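Blackwood Allotment Society
Minutes of the November meeting, held in the Pronmont Road hall, 7 p.m.

Present: Elba Fuentealba (chair), Mehwish Kakakhel (minutes), Fahad Orakzai, Reinhold Buschmann, and plot holders as signed in.
Apologies: Tahira Chaudhry.

1. Previous minutes
Accepted with one correction. The broken gate hinge is on the lower gate, not the upper one. Fahad has replaced it.

2. Water
The supply will be shut off on Sunday and stay off until spring. Plot holders should empty their own barrels and leave the taps open. Reinhold reported that the standpipe near plot 19 still drips at the joint. He will ask Gureo for a price on a new fitting. Elba asked that hoses be taken home for the winter, as two were left on the path last year and froze there.

3. Waiting list
There are 63 names on the list. Two plots came free at the end of the season and both have been offered. It was agreed to write to everyone on the list and ask if they still want a place. Mehwish will send the letters.

4. Seed swap
The swap will be held in the hall again. Seed should be dry, labeled with the variety and the year, and brought in a closed jar or paper envelope. Beans and squash were short last time. Fahad has more than enough garlic and will bring the spare heads.

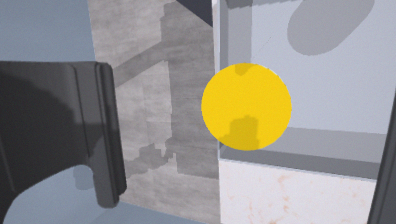
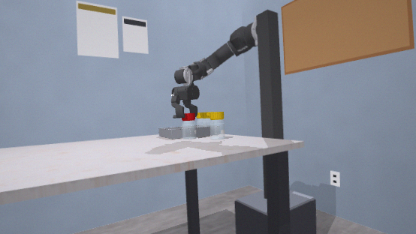
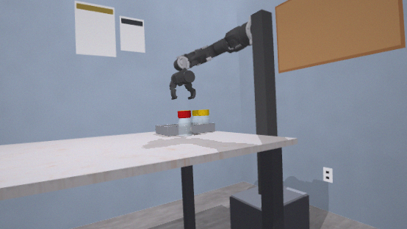
Reinhold asked if bought seed would be accepted. Agreed that it would, if the packet is unopened and in date. Doors will open half an hour earlier for setting up.

5. Compost delivery
Wemov can no longer get the large truck down the lane. They have offered a smaller load at the same rate, dropped by the lower gate. Members were split on this. Fahad thought the walk from the gate was too far for the top plots. Left until Tahira can attend, as she has the earlier quotes.

6. Other business
The shed padlock code will change after the meeting. Ask Elba for the new one.
A green wheelbarrow has been left behind the shed. The owner should collect it.

Meeting closed at 8:40 p.m.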